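Zisuvar Demonstration Recorder, version 2: review
21 Nov 2018

Zisuvar sells the recorder as a bench kit for collecting manipulation examples by teleoperation. It consists of a hand controller, a sync box and the logging software. We ran it for 30 days on the tabletop cell at Dirkedley, with household tasks: plate into rack, plate out of rack, cup onto mug tree, cloth into box.

Setup took most of a morning. The sync box wants its own power adapter and two USB ports, so budget for a hub. The arm driver installed without trouble. Camera calibration had to be repeated twice before the logger accepted it.

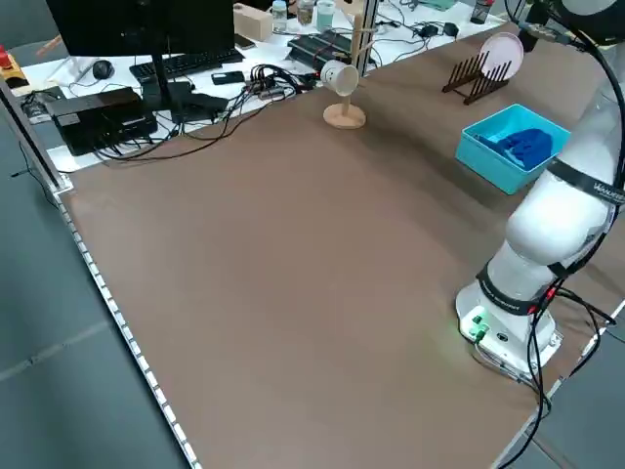
Total output was 2,079 episodes, of which 63 were rejected for dropped frames. Nearly all of the rejects came from the first week, before we moved the logger to a separate disk. Joint states and video stay aligned well enough for training. The episode files open in Flenovano with no conversion.

Cup tasks were the slowest to record. The hand controller has a dead zone at the wrist that makes it hard to line up a handle with a peg, and operators tended to overshoot and correct. Those corrections end up in the data. The software can trim the start and end of an episode but can't cut from the middle.

Labeling is basic: one text field, success or fail, and a free note. There is no way to randomize starting positions from a list, so we kept ours in a spreadsheet.

The older Tiêu recorder has a better controller and worse logging. For cloth and plates I would buy the Zisuvar. For pegs and handles, wait for the March firmware.

Score: 7 out of 10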